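Do paper cups really hold water?

People say paper cups are just paper. Are they? Roll up a page from your exercise book, pour in some water and see how long you trust it — do it over the sink.
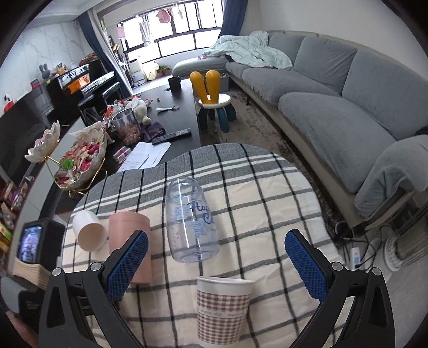
A plain paper wall would soon go soggy, so most paper cups have a very thin coat of plastic or wax inside. Looking won't tell you much. The brown-and-white gingham cup shows you its pattern, and the clear plastic one behind it shows you the lines of the tablecloth, but a coating hardly shows at all. So don't believe every cup that says it is "only paper". Tear an old one and look for a thin skin along the rip.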